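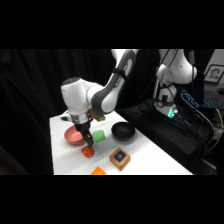
Fig. 2.1. Fingers closed, low over the white table. Open day, Rendero hall, Wendia.

Chapter 2
Watching a Machine Work

Before you start: a pencil, the blank log sheet from the back of the book, and whatever you remember from Chapter 1 on joints and links. Not much math in this one. That comes later.

Chapter 1 was all drawings. Arms as sticks, joints as circles. Fine for learning the words, but a drawing never makes you wait. A real arm does. You stand at the rope, the arm comes down, you lean in, and half of what you planned to look for goes straight out of your head.

So this chapter is built on one visit. The Rendero open day in Wendia, 4/16/25, with 200 tickets given out and a line down the stairs before the doors opened. I went with a notebook and came home with eleven messy pages. The parts you need are printed here, cleaned up a bit. Only a bit.

The job on show was small. A table, a couple of bowls, some small bright objects, one arm. Pick a thing up, put it somewhere. People walked past it on the way to the louder stuff upstairs. Their loss. Small jobs are the best ones to learn on – you can hold the whole thing in your head at once.
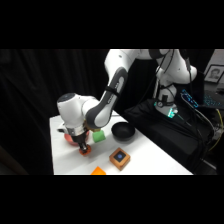 OdileВарnLab instructor, Storkerance Technical School

What to look at first. Not the arm! Everyone looks at the arm, it's big and white and it moves. Look at the fingers. Then the thing the fingers are going for. Then the space around it, and what the wrist has to stay clear of on its way down. A bowl rim is plenty to get in the way.

Next, the approach. In both figures so far the gripper points down at the table. Write that down as "top approach" in your log. A side approach is a different problem, and you'll meet it in Chapter 4 with the shelf exercises.

Then the grip. Where do the fingers meet the object? Near the top, at the middle, can't tell? "Can't tell" is a real answer. Put it in the log. I had a student leave those boxes blank for a whole term becuase she thought they looked bad, and we had to throw the sheets out.

A word on what you can claim. One glance, one moment. From a single picture you can say the fingers are at the object. You can't say it was picked up cleanly, or dropped a second later. Sounds picky. It matters a lot when you get to the error tables.

Terms for this chapter

Approach: the path and direction of the gripper as it comes to an object.
Clearance: free space between the gripper and anything it shouldn't touch.
Target: the object the gripper is going for.
Goal: the place the target is supposed to end up.
Trial: one go at the job, start to finish, good or bad.

Target and goal get mixed up every year. Say them out loud a few times. Silly, but it works.

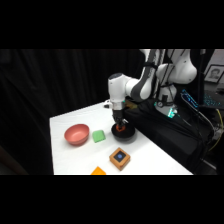
Bowls make it harder, too. On a flat table the fingers have open space on every side. Inside a bowl there's a wall all the way around, and the deeper they go the closer it gets. The open fingers need room as well, and students forget that when they work out clearance. Measure the gripper open, then closed. Use the bigger number.

Same goes for letting go. Releasing over a bowl and releasing inside one are two seperate choices. Height matters, so does the shape of the object. Round things roll. Soft things sit there.

I asked at the desk how a trial gets scored. Short answer: in or out. Object in the goal at the end, it counts. Anything else, it doesn't. Slow but in – counts. Pretty but out – no. You'll use the same rule for the Hegde worksheets, so get used to it now.

Try it: Worked numbers

A practice log lists 200 trials. In 198 of them the object ended in the goal. Divide the second number by the first and you get 0.99. Write it as a percent if you like, 99, but always keep the trial count next to it. A rate with no count is no use to anyone reading your sheet.

Try it: At your own table

Two bowls, one small soft object, kitchen tongs. Work with a partner. One person moves the object from bowl to bowl, top approach only, tongs straight up and down. The other fills in the log. Swap after each page. Don't talk during a trial, save it for after.

Keep your sheets. Section 2.1 starts with the approach column, and you'll need yours filled in.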